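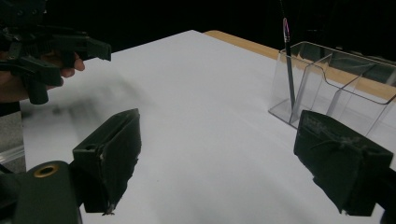 How long does the Sellama wool mattress topper take to ship? Seven to ten business days for the standard sizes, and a bit longer if you want a custom cut for a camper or an antique bed frame.

OK, now that the most popular email in my inbox is taken care of, hi! I run this little shop and I sleep on this topper every night of the year, so I'm going to tell you everything I know about it, including the parts that might send you off to buy something else.

The Sellama is a wool-filled topper with a cotton cover. The fill is carded wool, laid in layers and then hand tufted so it stays where it's supposed to. My old one (a bargain from years back, long before I sold these) had no tufting at all, and by the second winter all the wool had migrated to the foot of the bed. I had very warm ankles. The tufts on this one go all the way through and are tied off on the underside, and I check every knot before it gets rolled up for shipping.

Sizes and prices

Twin, full, queen, king. The queen weighs 36 pounds, and I mention that up front because people are surprised by it. Get a second person to help you wrestle it up the stairs. The queen is $919 with the regular cotton cover. The Bulton cover, a heavier brushed cotton twill, is extra, and you can pick it from the menu at checkout. I like the Bulton if you have a dog that sleeps on the bed. Otherwise save your money, the regular one is lovely.

Custom cuts start at $900 and go up depending on the shape. Send me a paper template if your mattress has a cut corner or a curve. Please don't just send me measurements of a curve, I've tried working from those and it ends in tears for both of us.

What it feels like

Firm-soft, if that makes sense? It isn't a cloud. Wool has a springy push to it, and you lie on top of it more than in it. If you're coming from memory foam you'll think it's strange for the first week or so. Give it time -- wool packs down a little where you sleep and then it settles, and that's when it gets good. If you have a sagging mattress, though, a topper will sag right along with it, and I'd feel bad taking your money for that.

It's warm in winter, and in August I still sleep on mine with the window open and just a sheet over me. I run hot, too.

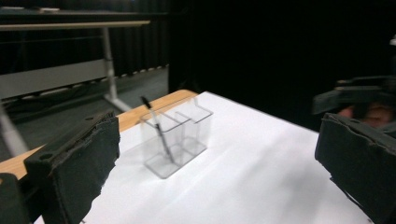

Plumivness left a review saying hers smelled like a barn for three days after she unrolled it, and that she'd nearly sent it back before the smell went away and she started sleeping better than she had in ages. I'm glad she stuck with it! Fair point about the smell, too. It's real wool, and some batches are stronger than others. Hang it over a railing outside on a dry, breezy day before you put it on the bed, or prop it up in a spare room with the window cracked.

Taking care of it

Do not put it in the washing machine. Do not put it in the big one at the laundromat either (someone tried, and I got photos). Wool felts when you wash it hot and tumble it around, and what you get back is a very expensive rug. Spot clean with cool water and a tiny bit of mild soap, blot, and let it dry all the way through. I put a washable pad over mine and that takes care of nearly everything.

Turn it end to end every month for the first half year, then every season or whenever you remember. Twice a year, lay it out in the sun for an afternoon. It puffs back up like you wouldn't believe, and it's my favorite chore of the whole year.

There are no straps on the corners. I went back and forth on this one. Straps pull on the cover and the seams go, so I left them off, and the weight keeps it put. If yours slides around on a slick mattress, the Liew grip sheet goes underneath and costs very little. Add it to the same order and I'll roll it up inside the topper so it ships free.

Returns

You have 36 nights. If it's clean and you kept the bag it came in, I'll take it back, minus the return shipping, which I'm sorry to say is not cheap for something this heavy. Custom cuts can't come back, though I'll happily fix one if I got the shape wrong.

Prices on this page were updated in March 2025. Kings are back in stock with the regular cover, and twins in the Bulton are on a short wait list -- send me a note if you'd like to be on it.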